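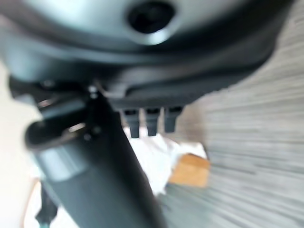

Clarnell Household Sorting Set
README, revision 4

Summary

The Clarnell set is a collection of short recordings of household items being sorted, packed and put away. It was compiled at the Firkelen workshop between February and April. The unit of the set is the task: one container, one group of items, one written instruction. There are 69 tasks.

Contents

tasks/ — one folder per task, numbered from 001
items.csv — item list with weight, longest side and material
containers.csv — inner dimensions of each container, in millimeters
instructions.txt — the wording used for each task, one line per task
splits/ — train and held-out lists

Item groups

Items are divided into 7 groups: cutlery, cups and bowls, folded textiles, stationery, dry food packages, small tools, and mixed. The mixed group draws on the other six and adds no items of its own. An item keeps the same ID in every group where it appears.

Textiles are listed by folded size. Unfolded size is given in a second column where it was measured; blank cells mean it was not. Dry food packages were emptied and refilled with sand to the printed net weight, then taped shut along the original seam.

Containers

Containers are open boxes, lidded boxes, drawers and trays. Drawers are recorded with the drawer already pulled out unless the instruction says to open it. The Pawlak trays have a raised divider that can be removed. Check the divider column before using them for packing tasks, as the usable width changes by 35 mm.

Task completion

A task counts as complete when every listed item is inside the container and no item rises above the rim. Lidded boxes must also be closed. Items placed upside down are accepted, except cups, which have their own column (cup_upright).

Partly completed tasks are kept and marked "partial" in the status field. They are excluded from the held-out list.

Known problems

Item weights in the stationery group were taken with a kitchen scale and are rounded to the nearest gram.

Two spoon types share a name in instructions.txt. Use the item ID.

Folders recorded in February use the old container names. The file names_old.csv maps them to the current ones.

Changes in revision 4

The Mescombe drawer tasks were added. Duplicate textile entries were merged — IDs of the removed entries are not reused. Inner heights of the lidded boxes were measured again with the lid on, and the earlier values were moved to the column height_open.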